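Week 7: Soft luggage and the trouble with volume

Right, settle in. Last week we did hard shells and I went on far too long about hinges, so I'll try to be quicker with soft goods (no promises). The reading is the Gadero chapter on bag capacity, and if you only get through half of it, make it the second half.

The big question this week is what a maker means by a number of litres. A suitcase has walls, so you can measure it and do the arithmetic. A duffel has no fixed shape at all until you put something in it, and it'll happily be one size with jumpers and another with boots.
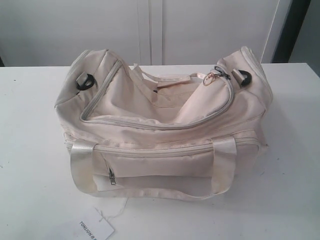 Biltusness

Look at how a part-filled or slack bag behaves along the top edge. The ends stand up, the middle dips, and suddenly the neat cylinder you drew in your workbook is no use to anyone! I've marked a lot of those cylinders over the years. Please draw the sag.

There are two ways of measuring that you need to know for the assignment. The first is geometric: take the pattern pieces, work out the enclosed shape, done. The second is the fill method, where you tip in small plastic balls until the bag closes without forcing, then pour them out and measure them. I'm fond of the fill method, mainly for the noise.

Our worked example is the Takagi weekender pattern in your handout pack. Flat panels, round ends, one long zip. The geometric answer comes out at 1,108 cubic inches and the fill answer at 1,083. Yes, inches – the pattern is old and I've left it alone so you get some practice converting. Do it before the tute, and write down your method as well as your answer.

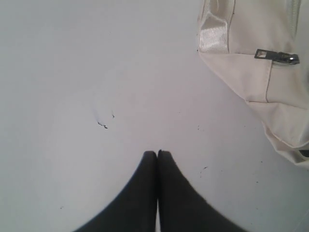
Ellbridge, June

Now, seam allowance. Everybody forgets it. If you cut your end panel to the finished diameter you've already lost a strip all the way round, and the loss is worse on a small bag than a big one. Try it on paper first with a compass and a bit of scrap, then check it against the table on page 184 of the reader.

Fabric matters too, though less than the catalogues would have you believe. A light nylon takes up next to no room itself but it creases and folds inward, and those folds eat into the space. Stiff canvas holds its shape and weighs a tonne. Have a think about which one you'd rather carry up three flights of stairs.

Closures are where I get carried away, so I'll be brief. A coil zip bends nicely round a curve, a moulded tooth zip is chunkier and fussier about corners. Whichever you choose, the tape has to be eased in as you sew or you'll get ripples, and no amount of ironing will save you (I've tried, and I melted one). 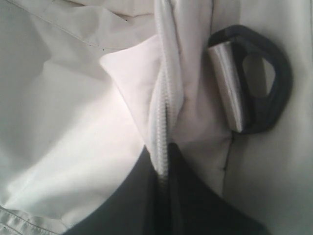 White zipper, partly open, on pale fabric.

For the tute, bring a soft bag from home, any size, and a tape measure. Work out its geometric volume before you come and don't look up the label. We'll do the fill test together after morning tea, so wear shoes you don't mind skating about in. Sketches go in the tray by the door at 4 pm.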